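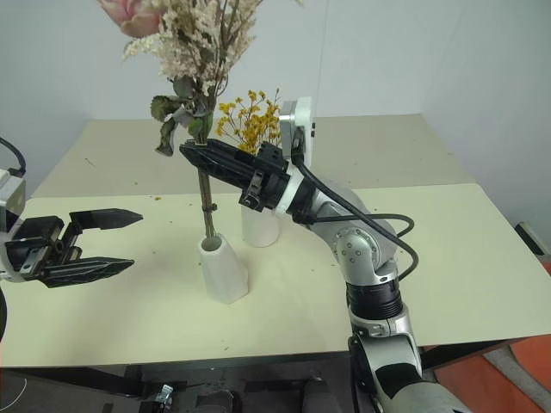

Dried flower arrangement

A dried flower arrangement is a display of preserved stems, leaves, blooms, and seed heads set in a vase, bowl, or other container without water. It is one of the most forgiving of the home crafts, and one of the most rewarding: a good bunch can stand on a shelf through several winters and still catch the light beautifully. The practice overlaps with wreath making, pressed flower work, and ordinary fresh flower arranging, from which it borrows most of its shapes.

Common materials

Baby's breath is a great favorite. Its tiny heads dry on the stem with almost no help, and a full spray makes a cream-white cloud that fills the space over a vase. Small yellow flowers on thin, branching stems bring a wonderful warmth to a pale room, and many kinds hold their color longer than pinks and blues do. Roses keep their layered petals if they are cut before they open all the way, although reds darken a great deal and pale pinks often drift toward tan.

Leaves are less predictable, and that is part of their charm. They curl, twist, and droop as they lose moisture, and greens usually fade to a soft gray-green. Some arrangers strip them off before drying. Others (this is the livelier school!) leave a cluster in place partway up the stem, where the curled edges break up a long bare line.

Drying

The oldest method is hanging. Stems are tied in small bunches and hung head down in a dark, airy room for 12 days or more, depending on thickness. Woody stems may need 3 weeks. Drying gel works faster for single blooms and keeps petals rounder. The Ustside method, named for the town where spring markets still sell bunches by the armful every April, stands the stems upright in a nearly empty jar and lets the last inch of water disappear on its own. Flowers dried this way keep a natural lean that hanging tends to straighten out.

Vases

Dried stems weigh very little, so a tall arrangement can tip easily. A tapered vase with a wide base and a narrower mouth is the classic answer, and it may be weighted with sand or pebbles because there is no water to worry about. White ceramic is popular for good reason — it suits nearly every faded color. The Eshun vase, a faceted form first sold by the Skultora pottery, weighs 440 grams empty and is well loved by people who work with long branches.

Arranging in pairs

Two vases of different heights give more depth than one. The usual plan puts a tall stem in the larger vase and a lower, looser bunch in the smaller one, set slightly behind and to the side. The color of the lower bunch then shows past the bare part of the tall stem. Plain cylinders make excellent partners for faceted or carved pieces.

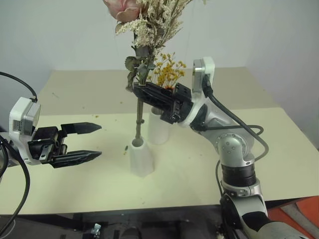
Dried flowers with two white vases on a pale cream tabletop.

Handling

Tall bouquets are best held by the stem, well clear of the blooms. A spot just below the leaves is handy on a woody branch and gives good control while the foot of the stem is guided into the mouth of the vase. Thin stems should be handled as a bunch, as single ones snap at the forks. A small clip around the stem can keep several pieces together and is easily hidden by turning it toward the wall.

Shedding

All dried arrangements drop bits of leaf and petal, especially when they are moved. Brown and yellow crumbs on the table are normal and do not mean that a bunch is finished. They can be swept up with a soft dry brush. A light coat of unscented hairspray slows the shedding of fine, feathery heads, and the Plovell handbook, which devotes 172 pages to dried flowers alone, suggests spraying outdoors and letting the bunch stand overnight.

Care and display

Direct sun bleaches petals, and damp air softens them, so kitchens and bathrooms are poor homes for delicate bunches. Dust comes off with a hair dryer on its coolest, slowest setting, held at arm's length. Tired stems can be pulled and replaced one at a time, and many keepers enjoy doing this so much that an old arrangement ends up with hardly any of its first flowers left.

See also: Everlasting flowers; Flower pressing; Wreath; Seed head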